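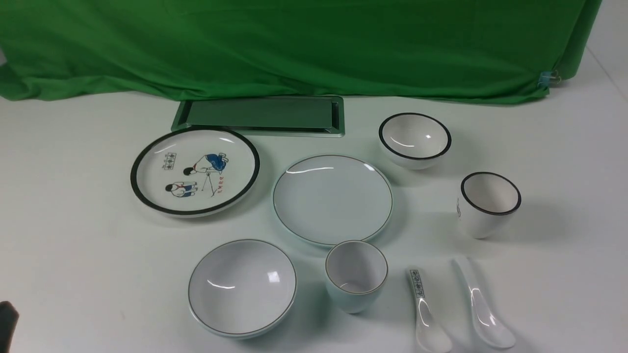 **机器人的操作规范写得越细，数据就越可靠吗？**

要看规范有没有人照着做，以及照着做的时候能不能发现它写错了。我这两年看过的规范里，能同时满足这两条的很少。

写这篇是因为上个月又收到一份新版的《桌面操作任务规程》，Brerkero 那边发来的，让我们几家合作方提意见。文件一共 14 章，附录比正文还长。我花了两个晚上读完，意见写了三页，对方回了一句“已收悉”。既然收悉了，我就把能公开说的部分搬到这里来。

先说我赞成的。规程要求每次开始之前先把台面恢复到约定的初始状态，由操作的人自己核对一遍，再由另一个人核对一遍。这条很土，我举双手赞成。餐具这类东西尤其麻烦：两只碗口径差一点，边上一圈颜色不一样，换了位置，后面的记录就对不上号。以前在 Cutomden 做项目的时候，我们吃过这个亏。任务说明里写“把碗放到盘子旁边”，桌上有两只碗、两个盘子，三个操作员做出了三种结果，每个人都觉得自己是对的。最后那一批全部重做，没有人挨骂，因为说明书确实就是那么写的。

所以新规程里“凡同类物品多于一件，指令中必须给出区分特征”这一条，我觉得早就该有。黑边的碗、灰边的碗，多写两个字的事。

再说我不信的。

第一，随机摆放。规程说物品位置应当“充分随机”，然后就没有下文了。什么叫充分？人摆东西是有习惯的。让一个人随手摆一桌餐具，他会把大盘子放中间，杯子放右边，勺子靠近自己，勺柄还多半朝一个方向斜着。摆上 200 次，你得到的是同一张桌子的 200 个近亲。要随机就用程序生成位置，打印出来照着放，或者干脆承认这是“人工自然摆放”，在数据说明里写清楚。两种做法我都能接受，我不能接受的是摆得差不多一样，表格里却勾着“随机”。

第二，反光。整份文件谈到光照的地方只有一句：“保持光照均匀，避免强烈反光。”写这句话的人大概没有在顶灯底下摆过白瓷。釉面就是会亮，碗底两个光点，盘沿一道白，勺子的弧面上更躲不掉。要避免，只能换哑光的餐具，可是哪家食堂、哪户人家全用哑光餐具？我的意见是把这句改成“记录光源的数量、位置和色温，反光不作为剔除理由”。机器将来要在有反光的地方干活，训练的时候把反光都挑出去，我看不出图什么。

背景布也是同一个问题。规程建议使用纯色背景，并且“平整无褶皱”。绿布挂起来就有褶，垂到桌面的那一段更有褶，拿夹子夹住边角也只能管住边角。我见过有人每做十几次就停下来熨布，熨完接着做，效率掉了一大截，对结果有没有帮助，没有人测过。我问过规程的起草方有没有做过对比，答复是“行业惯例”。哪个行业？惯例是谁先开始的？这种话写在标准里，读的人连反驳的对象都找不到。

第三，安全距离。这部分引用了好几个编号，看着很严肃，有一条在条文号 1401 下面，另一条在 1603 下面，都是 Tornalell 内部文件的编号，外面的人查不到原文。引用查不到的东西等于没有引用。我理解公司有保密的需要，那就把要求本身抄进来：手臂运动时人站在哪里，急停按钮离操作员多远，谁有权按，按完以后谁来确认可以恢复。这几句话贴在墙上就够用。眼下的情况是，新来的人被告知“详见相关文件”，然后照着旁边老员工的样子站，老员工站得近，他也站得近。

第四，易碎品。规程把陶瓷餐具归到“一般物品”，和毛巾、纸盒放在一档。瓷勺掉在桌上可能只是一声响，也可能缺一个小口，缺口的边很利，下一个人伸手去摆的时候未必看得见。我建议单列一类，每次复位时用手指以外的办法检查边缘，发现缺口立即换下，并登记编号。这条意见我写得最短，也最希望被采纳。仿瓷和真瓷最好也分开登记，两种东西的重量和摩擦都不同，远远看过去都是白的，混在一起记成“白碗”，以后有人想查抓取力的问题，会查得很痛苦。

还有验收。新规程规定每个任务的“成功”由操作员当场判定，勾一个框。做的人给自己打分，成功率怎么可能难看？Carrier 那个项目当年报出来的数字漂亮得很，后来换了另一组人复看记录，有超过 200 条要改判，多数是“放到了，但没放稳”，或者“放稳了，但放的不是那一只”。我不认为当时有人存心造假，一天做下来，眼睛看的都是手臂有没有到位，杯子歪一点根本注意不到。解决办法也不难：判定标准写成看得见的条件，比如杯底完全接触桌面、勺子不压在其他物品上，再抽一部分让没参与操作的人判。抽多少可以商量，一条不抽就说不过去。

有朋友劝我别太较真，说标准这种东西先有再好，第一版粗糙正常。我同意第一版可以粗糙。可这已经是第四版了，前三版里“充分随机”“光照均匀”这几个词一个字没动，新加的全是表格：交接表、复位确认表、物品清单、异常登记表。异常登记表我特意看了，可选的异常类型里没有“规程本身有问题”这一项，填表的人遇到这种情况只能选“其他”，而“其他”后面没有留空格写字。

我不反对表格。物品清单我自己就一直在用，大件小件、什么颜色的边、有没有印字，开工前对一遍，收工再对一遍。带字和带图案的餐具我会单独备注朝向，盘子转半圈，图案就倒过来了，清单上却还是同一个盘子。这个习惯规程里没有，我提了，等下一版看看有没有。

意见征集到二月底截止。如果你也收到了这份文件，又恰好是真正站在桌子旁边干活的那个人，麻烦抽空回一封，哪怕只说一条。我那三页可以发给你参考，不同意的地方直接划掉就行。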